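Print this page | E-mail this page

Robot Learning Methods
Handout 6: Learning Manipulation from Hand-Held Gripper Demonstrations
Instructor: Osvaldo Vieira. Laboratory sections: Charoen Srisuk

6.1 Scope

Last week's notes covered teleoperation, in which the operator drives the robot and the robot's own joint readings form the record. The present handout deals with demonstrations made without the robot. The demonstrator holds a gripper in each hand and performs the task directly. A camera on each gripper supplies the view that the policy will later receive, and a further camera worn at the head supplies context.

The wide lens on the gripper camera takes in the jaw and much of the surrounding room. Students should expect strong curvature toward the edges and should not crop it away before calibration.

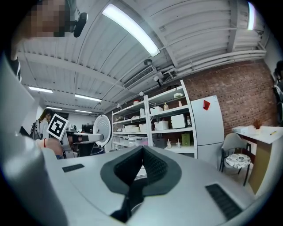

Figure 6.1. View from a gripper camera, with the padded jaw in the foreground.

6.2 Recovering the gripper pose

An action label requires the position and orientation of each gripper at every time step. In the Lusirmont pipeline used in this course, these are estimated from printed fiducial markers. A single flat marker is lost once it turns away from the camera. A cube carries a different pattern on each face, so that at least one face is usually readable. Where two or more faces are readable, the pose is solved jointly and the error falls noticeably – chiefly in rotation about the viewing axis.

Let T(h,c) denote the pose of the cube in the head camera, and T(c,g) the fixed offset from cube to gripper. The gripper pose in the head camera is then

T(h,g) = T(h,c) T(c,g) 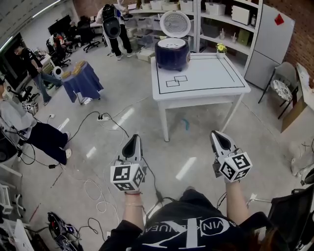 The offset T(c,g) is measured once per gripper and must be measured again whenever a cube is removed. Note that T(h,g) is expressed in a moving frame. To compare two time steps, head motion must first be taken out by tracking fixed features of the room. Tape outlines on a work surface are suitable for this purpose. People and chairs are not.

6.3 Result discussed in lecture

The Kongkaew set contains 1,797 demonstrations. Policies were trained on subsets of 80 and 300 demonstrations and on the full set, and each was given 40 trials on the robot. The gain from 80 to 300 was large. The gain from 300 to the full set was small when the added demonstrations shared one room layout, and considerably larger when they did not. Variety of setting should therefore be reported together with the size of any set.

6.4 Preparation for Thursday

Read the Vondetti calibration notes, sections 2 and 3. Derive the relative motion of the left gripper with respect to the right, and state which terms cancel.

Related items
Handout 5: Teleoperation and Joint Records
Handout 7: Action Chunking
Junden Laboratory Safety Rules (revised May)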